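Home Units Handouts Contact

Housekeeping Skills, Evening Stream – Handout 4: Sponges and Damp Wiping
February
By Sawsan Shboul

Welcome back, everyone, and thank you for being so patient with the sink roster last time. I know a whole session on sponges sounds like a lot, but most of the marks you'll leave on a customer's furniture come from the wrong sponge or a sponge that's had its day, so I'd like us to take it slowly and enjoy it.

We'll be working with the open, porous kind. The holes hold water and pick up crumbs and grit, and grit is what scratches. Rinse before you start, rinse again when you change rooms, and squeeze from the middle out. Kazuhiro Kubo likes to give his a good shake over the tub first, and I've come round to doing the same.
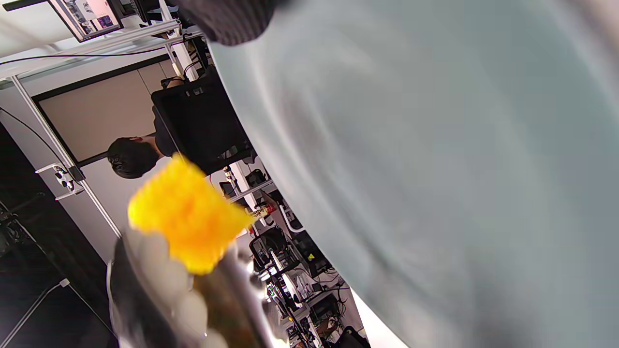 Working around people at their desks

Some of you will be placed in offices, where people often stay put while you clean. Say hello before you come up behind a chair – it's only polite, and it saves everybody a fright! Mesh backrests get a dry brush first, then a barely damp wipe along the frame. Leave cables alone unless you've been shown how to lift them, and wipe along painted walls with the lightest hand you can manage.

For your practice sheet

Pick one chair and one stretch of wall at home. Write down which sponge you used, how often you rinsed it and what colour the water was at the end. Half a page is plenty, and drawings are very welcome. Mitiku Zeleke has the spare sheets if yours has gone missing, and he'll be in room 43 before class with the kettle on.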